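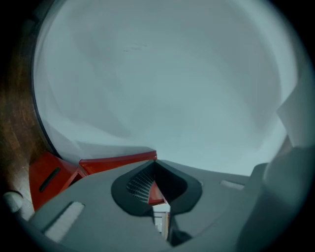
An afternoon at Gakmont with a gripper in each hand

If you have ever wanted to teach a robot to open a cupboard, I can now tell you that the hardest bit is slowing down. I went to the Gakmont open afternoon in September along with a dozen or so others from our group, and I came home with a sore wrist, two pages of scribble and a great deal to tell those of you who couldn't make it.

For newer readers, Gakmont is the workshop on the upper floor of the old Turkico building, the one with the goods lift that sounds like a tractor. They work on getting robot arms to do household jobs: opening doors, picking up cutlery, wiping down a worktop, folding a tea towel. Several of us met Vanderleia Evangelista when she spoke at our spring supper, and she very kindly said yes when I asked if we might come and see the place. She then sent me a map, a parking note and a warning about the lift, all of which were needed.

We started at two o'clock with tea, and Vanderleia gave us a short talk in what they call the front room. She didn't use slides. She held up one of the hand-held grippers and passed it round while she spoke, and I think half of us missed the first five minutes because we were busy squeezing it. It's a chunky grey thing with a pair of fingers at the front and some bright red-orange parts that catch your eye straight away. You hold it, you squeeze, the fingers close. A camera on the tool sees what the fingers are up to, and that's the clever part: a person does the job by hand with the gripper, the camera records it all, and those recordings are used to train the arm. No programming in the sense that I learned it (on punched tape, Amber, before you ask).

So the "teaching" is really just doing the job over and over, in as many kitchens, hallways and bedrooms as they can get into. Their collection for the cupboards and drawers work stood at 3,536 recordings on the morning we visited, and Vanderleia was plainly proud of it. She was also quick to say that a good many of the early ones will be thrown away. People rush. They wave the gripper about while they think. They talk to someone over their shoulder and the camera gets a lovely long look at the ceiling.

Then we got to have a go!

The back of the workshop is set out as a row of little rooms, with walls that can be wheeled about and furniture bought second-hand from all over the county. Some of it is very nice. There was a chest of drawers that I'd have taken home in the car if it had fitted. The idea is that no two pieces should behave alike, so there are stiff hinges, loose knobs, drawers that stick halfway, a bread bin with a lid that drops on you, and a corner unit Marcelino Pimentel calls Xavier, for reasons he would not share. Xavier has a door that swings open on its own if you so much as lean on the worktop.

Marcelino took our half of the party. He is a wonderful teacher, very patient, and he has a rule he repeats in a sort of sing-song: look, reach, close, wait, pull. The "wait" is what we all left out. With your own fingers you start pulling before you've properly got hold of a thing, and your hand sorts it out on the way. The gripper can't feel for you. If you pull early, the fingers slide off the knob and you have to go back and start again, and the arm would learn that slip as if you'd meant it.

My first go was on a small round knob and I got it wrong four times. Fifth time, the door came open as sweetly as you like and I may have cheered. Amber Bainbridge got hers straight off, naturally, and was then given Xavier as a reward. She says the secret is to bring the gripper in square and let your elbow do the work. I say she has spent thirty years icing cakes and the rest of us haven't got a chance.

What surprised me was how differently you see things after ten minutes of it. Marcelino let us watch some recordings back on a big screen, and the view is so very close. You get a great curve of whatever you're reaching towards and the tool itself filling up the bottom, and you find yourself thinking, where on earth is the handle? One of our lot said it was like trying to thread a needle while looking through a door viewer. Then you notice that you've been tipping the gripper to one side the whole time, or that your approach was so crooked one finger arrived long before the other. I would have watched those clips for an hour. They're a bit like seeing yourself swim.

There was a good question from the back about smudges and scratches, whether they polish everything before recording. They don't, and Vanderleia rather liked being asked. A robot that has only met clean cupboards won't be much help in a house with children in it, so marks, dull patches and chipped paint are all welcome. The same goes for light. They have lamps on stands which they move about, and they record in the early morning and again after dark so that shiny surfaces look different each time. Big, plain, pale surfaces are the ones that give the training the most trouble, she told us, as there is so little on them for the camera to hold on to.

At half past three we moved through to see the arm.

Wagner Arruda runs that side, and his room is colder and much tidier. The arm is bolted to a heavy table and wears a gripper with the same sort of fingers as the ones we'd been using, so what the arm's camera sees matches up with what the hand-held camera saw. Wagner explained this twice, the second time with two teaspoons, and the teaspoons did it for me. If the spoon in your hand and the spoon on the robot are the same shape, a lesson from one makes sense to the other.

He had set up a cupboard door for it, one it hadn't been trained on. We all went very quiet. The arm came forward, stopped, seemed to think better of it, came in a little lower, closed on the handle and drew the door open. It took far longer than any of us would have, and I haven't enjoyed watching a door open so much in my life. There was proper applause. Then he asked it to do it again and it missed the handle completely and shut its fingers on thin air, and there was applause for that as well.

I liked Wagner for not hiding the misses. He keeps a chart on the wall of every door and drawer they've tested, 216 tries since the summer, with the failures coloured in. There is a lot of colour on it still. Glass fronts are bad. Handles that are set into the drawer so you have to hook your fingers behind them are very bad. Plain knobs have come on well, and he thinks they'll be dependable by the spring, though he asked me to write "hopes" and so I have.

We asked him, of course, what it's all for. He talked about people who find it hard to bend or grip, and a hospital kitchen he'd like to try it in one day, and he also said that some of it is simply that he wants to know if it can be done. I thought that was a fair answer. There was a bit of a debate over the biscuits later about whether any of us would want one in the house. I would, if it could do the top shelf. Cauã Caldeira wouldn't, on the grounds that he'd end up tidying for it before it arrived.

Cauã, by the way, deserves a big thank you. He stayed with the folding table for most of the afternoon and produced the best recording of the day, a tea towel folded into quarters with two grippers and hardly a wobble. Marcelino has kept it. So one of our members is now, in a small way, teaching robots to fold, and we shall be hearing about it until Christmas.

A few practical notes for anyone who fancies going next time. The grippers are heavier than they look and the handle is on the large side; if you have small hands, ask for the one with the strap. Take your rings off. There are chairs in the front room but none in the back, and you'll be on your feet for a good hour. The lift does work, but you need to hold the button in until it stops moving. Tea is in the front room only, and the sign on the arm room door about drinks is meant.

Vanderleia is happy to have us back, and she is also looking for people willing to record at home. It would mean borrowing a pair of grippers for six days and working through a list of everyday jobs in your own kitchen, with a bit of training first. You'd be asked to clear away letters, photographs and anything else with names on it before you begin. They have 19 homes so far and would especially love some older houses with odd cupboards, which I should think covers most of our membership.

The next open afternoon is being shared with the Fimby model engineers, so places will go quickly. Names to Amber, please, at the next meeting or by phone in the evening, and do tell her if you'll need a lift in somebody's car. I've put myself down already. I have unfinished business with Xavier.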